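Skerkmont Robotics Laboratory
2024-11-24

1/ The Skerkmont Robotics Laboratory is pleased to share results from our study of two-arm manipulation with toy kitchen objects. The work was led by Elmarie Xaba and Wilmer Salazar, and a full report is available on request.

2/ The study asks a narrow question. When a policy is trained on demonstrations by human operators, does it help to label the moments at which one arm should wait for the other? We call these labels "hold marks."

3/ Most training sets record joint positions, gripper state and video, and leave the timing between arms for the model to work out. In our earlier trials, the resulting policies often moved both arms into the same space and stalled there.

4/ For the new set, operators recorded 400 demonstrations across 12 tasks. The tasks include moving food pieces between dishes, lifting a pan by the handle, and passing a utensil from one gripper to the other.

5/ Hold marks were added after recording. Brayan Valderrama wrote the labeling tool, named Cluston, which plays back each demonstration and lets an annotator press a key when one arm is waiting. Annotators did not need to have operated the arms themselves.

6/ Two policies were then trained on the same recordings. The first, Drunevano, used the hold marks. The second did not. Network size, training time and camera views were kept the same for both.

7/ Drunevano completed more trials than the policy without hold marks on every task that required a handover. On tasks where each arm worked alone, the difference was too small for us to claim an effect.

8/ The largest gains came from passing a utensil. The policy without hold marks tended to release early. Drunevano kept its grip until the second gripper had closed – the behavior the labels were meant to teach.

9/ We also report a cost. Drunevano is slower. It sometimes pauses when no pause is needed, most often when the two grippers are close together but working on separate objects. Konrad Makowska is testing a shorter hold window to reduce this.

10/ Object placement was changed between trials. Pieces were set down by hand with no fixed layout, and each policy was tested on the same set of starting arrangements. A trial was stopped if either arm made no progress for the time limit given in the report.

11/ The tabletop during the study, with one gripper near the handle of the frying pan and the other over a round bowl:
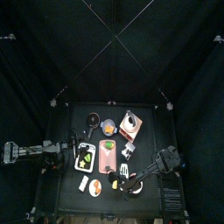

Can hold marks be added to demonstrations that were recorded without them?
Any recording with video and gripper state for both arms can be labeled afterward, and the tool was built with older recordings in mind.

12/ Labeling remains a manual step. We tested an automatic method based on arm speed, and it confused slow, careful motion with waiting. Those results are included in the report as a negative finding.

13/ The next phase, planned under the Guerreiro project, will use 4 new tasks in which both arms must hold the same object. Katherine Chambi will direct that work. Research groups wishing to compare methods may write to the laboratory for the task list and scoring rules.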